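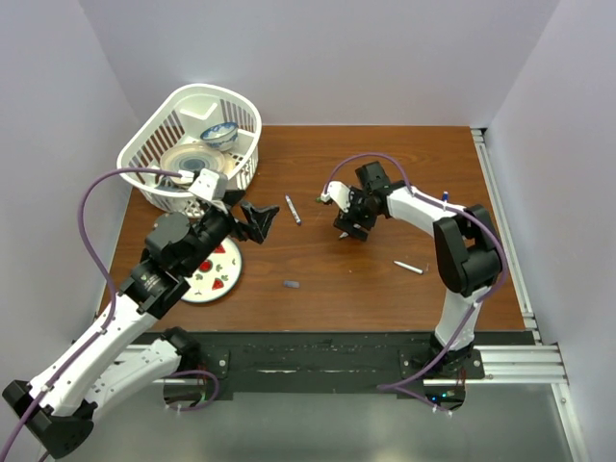 洗った皿は、かごの中でどう立てればいいのか。
大きい皿から順に、少し傾けて、皿と皿のあいだに指一本ぶんの隙間を残して立てる。鉢は最後、伏せて奥へ。

以上で実用的な話は終わりである。残りは、これだけのことに人がなぜ何十年も手こずるのかという話になる。

水切りかごという道具は、台所でいちばん頼られ、いちばん敬われていない。鍋には銘があり、包丁には砥石がつく。かごには何もつかない。引っ越しの荷物リストでは「その他」に入れられ、新居では最初の晩に必要になって、段ボールの底から掘り出される。

うちの白いプラスチックのかごは、側面が細い桟になっていて、角が丸い。買った店は覚えているが、買った理由は覚えていない。Etthorpeという坂の多い町の荒物屋で、レジの横に積んであった。店主は包みもせず、値札だけ剥がして渡してくれた。以来、皿も入れば、じゃがいもも入り、一時期は靴下も入った。靴下の件は家族に評判が悪く、七月いっぱいで終わった。

かごに皿を入れる様子を見ていると、その人の性分がわりとよく出る。

まず、寝かせる人がいる。平らに重ね、上へ上へと積む。見た目は安定しているし、途中まではたしかに安定している。問題は下の皿がいつまでも乾かないことで、翌朝いちばん下から取り出した皿には、前夜の水がきれいな輪になって残っている。寝かせる人はこれを布巾で拭き、何も学ばずにまた寝かせる。私の父がそうだった。

次に、立てる人。こちらは几帳面に見えるが、詰めすぎる傾向がある。隙間なく並んだ皿は本棚のように美しく、本棚のように風を通さない。

そして、とりあえず立てかける人。皿を一枚、かごの内側にもたせかけ、その後ろに小鉢を置いて、それで満足して去っていく。私はこの派に属している。入るべき皿がまだ一枚、外の台の上に残っていることも多い。残るのはきまって柄のいちばん派手な皿である。わが家では西瓜の柄がそれにあたる。赤い果肉と緑の葉がにぎやかに散っていて、真冬に出すと妙に寂しい。

藍の皿や小鉢なら、何と並べてもそれらしく収まる。青と白のものは、二枚あれば揃いに見えるという得な性質を持っている。別々の店で、別々の年に買ったものでも、かごに入れた途端に親戚の顔をする。西瓜はそうはいかない。西瓜は、どこに置いても西瓜である。

この話を、食器の収納を教えているラドワ・ラガブさんにしたところ、しばらく黙ってから「西瓜の皿は何枚ありますか」と訊かれた。一枚だと答えると、ではまず二枚目を買いなさいと言う。一枚だから客のように見える、二枚になれば住人になる、というのが彼女の理屈で、収納の先生が物を増やせと勧めるのを私は初めて聞いた。その場では感心したが、帰り道で、解決になっていないような気もしてきた。まだ買っていない。

ラガブさんの教室では、かごの使い方に丸一回を割く。生徒は家から自分の皿を持ってきて、かごに入れ、出し、また入れる。持ち上げるときは縁をつままず、下に指を入れる。入れるときは手前から奥へ滑らせず、上からまっすぐ下ろす。言われてみればそのとおりで、言われるまで誰もやらない。私もやってみたが、上から下ろすと手首の置き場に困り、先に入れた小鉢にこつんと当たった。教室じゅうが振り返る程度の、よく響く音だった。

もっと手の込んだ道具もある。Vemskaというメーカーの水切り台は、皿の直径に合わせて仕切りを動かせるのが売りで、説明書が7ページある。借りて2週間使った。仕切りを動かすのは楽しい。楽しいので、皿を洗うより仕切りを動かしている時間のほうが長くなる。Bajwaの折りたたみ式は、たたむと驚くほど薄い。どこへしまったかわからなくなるほど薄く、二度なくした。Gromitzのものは立派な鋼製で、これだけは本当に欲しいと思ったが、うちの流しの横には載らなかった。

結局、桟のついた白いかごに戻ってくる。仕切りはなく、たためもせず、説明書もない。皿は好きな角度に傾き、たいてい少し間違った角度である。

台の散らかりようも、かごの使い方に響く。食卓でかごを使うと、そこにはすでに先客がいる。ペンがあり、消しゴムがあり、何かの買い物を書きつけたあとのマーカーがある。皿を置く前にこれらをどけるべきなのは承知している。けれども文房具というものは、どけても夕方には戻ってくる。とくに消しゴムは、木目のテーブルの上でちょうど目につかない場所を選んで休む癖があって、皿の下から発見されるまでは、なくしたことにも気づかない。

友人のリンネア・アムンセンは、食卓に文房具を置くことを家族に禁じている。違反したペンは没収され、瓶に入れられる。先日訪ねたら瓶は二つ目になっていた。法律としてはよくできていて、守られていないだけだという。彼女の家のかごは空だった。皿はすべて拭かれ、棚に収まり、布巾まで乾いていた。私は少し居心地が悪く、出されたコーヒーの受け皿を自分で洗って、かごの真ん中にぽつんと立てかけて帰ってきた。翌日、彼女から短い連絡があり、角度が浅い、と書いてあった。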